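We use cookies to keep you signed in to the list archive. By continuing to browse you accept our use of cookies.

Reading time: 3 minutes

To: Household Skills Program, all sites
From: Hayley Catterall, Curriculum Office, Grimton
Date: 2018-03-30
Re: Tabletop kitchen sets, storage and layout

Dear colleagues,

Thank you to the sites that have replied to the circular on tabletop kitchen sets. Mr. Swanson's message from Lumden raised points that several others have also raised, and the Curriculum Office is therefore answering to the full list. His message is quoted here in part.

> The Lumden site has received its 14 sets and has put all of them into use. Our instructors have asked for guidance on two matters.
>
> First, the circular states that the ketchup bottle is to be "placed with the dishes." Some instructors stand it upright beside the plate and others lay it on the plate. Participants who move between groups are confused by the difference, and we would like a single rule.
>
> Second, the play food is stored in the same bin as the dishes at two of our rooms and separately at the third. Which arrangement does the office prefer? We would also appreciate knowing whether the green piece may be replaced locally if it cracks, or whether a request must go through Grimton.
>
> Ruaridh Swanson
> Lumden

On the first matter, the bottle is to be laid on its side across the pink-lavender plate at the start of the exercise. Moving it off the plate and standing it up is the participant's first task, and an instructor who has already stood it up has removed that task from the session. The direction of the cap is left to the instructor. The green piece goes on the same table, with a clear space between it and the plate.
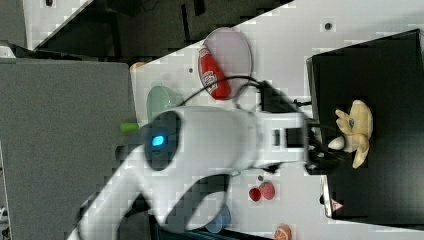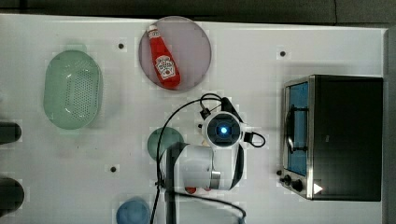
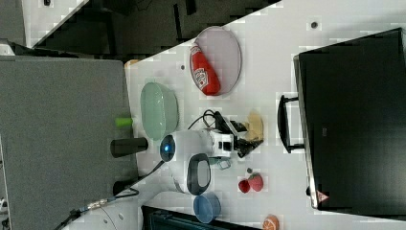

The plate and bottle appear in all three views.

On the second matter, the office prefers separate storage. The play food should be kept in its own lidded bin, labeled with the set number, and brought out after the dishes have been placed. Soft items are to be wiped or laundered according to the care sheet and must be fully dry before the lid is closed. Dishes are to be stacked by size with the largest at the bottom. Please do not store the ketchup bottle inside a bowl, as the label wears quickly when it rubs against the rim.

Replacement of any dish should go through Grimton. Birger Tveit maintains the stock list and will accept requests by e-mail, provided that the set number and the color of the missing piece are given. Stock on hand at the end of the last count was 47 plates and a smaller number of bowls. Local purchases will not be reimbursed unless they have been approved beforehand under budget code 2141.

Sites using the Sombatkul workbook should note that the table-clearing exercise on the second sheet calls for one more bowl than the set contains. Charoen Srisuk is preparing a corrected sheet. Until it is issued, instructors may omit the final step and record the exercise as complete.

Diệp Hồ has asked that the inventory forms be returned within 14 days of this message. Forms should list each piece on a separate line, including pieces that are stained or scratched but still in use. Sites with nothing to report should return the form marked "no change."

Questions about the layout may be sent to this list. Questions about stock should go to Mr. Tveit directly.

Sincerely,

Hayley Catterall
Curriculum Office, Grimton

Recent messages on this list

Re: Lerkuvance room bookings for November
Sombatkul workbook, correction to second sheet
Care sheet for soft play food, revised
Inventory form, blank copy
Lumden site: change of delivery entrance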